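Rules for the room jobs, second go

Right, I promised Refugio I'd write these up before the Clikham visit and it's gone ten at night so this will be short. Well, shortish.

Background. We've been doing bedroom tidying with the arm for 3 weeks. Drawers, phones, remotes, the bits and bobs by a bed. The old rule sheet was written for a bench in a lab and it shows. Half of it is about bolting things down. Nothing at all about cables, and cables are most of my day.

So. What we do now.

Walk the room first. Without the arm on. Look for every lead that runs to a wall and decide if it stays or goes. If it stays, it gets written on the sheet. Medrano wanted a photo as well, fine, but the sheet comes first.

Speed down near furniture. I know, it's slow. Our house limit in bedrooms is half of what we use on the bench and I'm not moving on that one. Somebody always wants to move on that one.

Drawers. An open drawer is an obstacle, full stop. It goes in the plan as one even if the job is on top of the table. I had this wrong untill February and Leopold Prantl had to point it out twice.
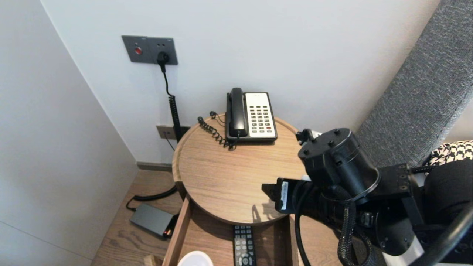

Nicanor Solís wrote back on the draft that the drawer rule is too strict, and that if the arm never goes below the tabletop you're just adding planning time for nothing. Fair, up to a point. But people change the job halfway through — I do it myself — and then the plan is out of date and the drawer is still sticking out. Rule stays. He can have a note in the margin.

Corded things next. Coiled leads are the worst becuase they stretch, so you think you've got slack and then the whole phone comes along. Lift the handset only if the job says handset. Otherwise don't touch, go round. Anything plugged in and charging on the floor counts as a trip hazard for us, never mind the robot, and gets noted too.

Stop button. One person holds it and does nothing else. No laptop, no tea. Say out loud who has it when you swap. At Hinden they let the operator hold it and I still think that's daft.

Logging. Every stop gets a line, even the silly ones. We had 11 last week and two lines in the book. Not good enough, and one of the missing ones was mine.

Still open: what to do about rooms with carpet, and whether rule 34 on the old sheet means anything any more. Jaqueline Quezada thinks it was for a machine we sold. Will ask at Folus.

Comments open till the weekend, then I print it.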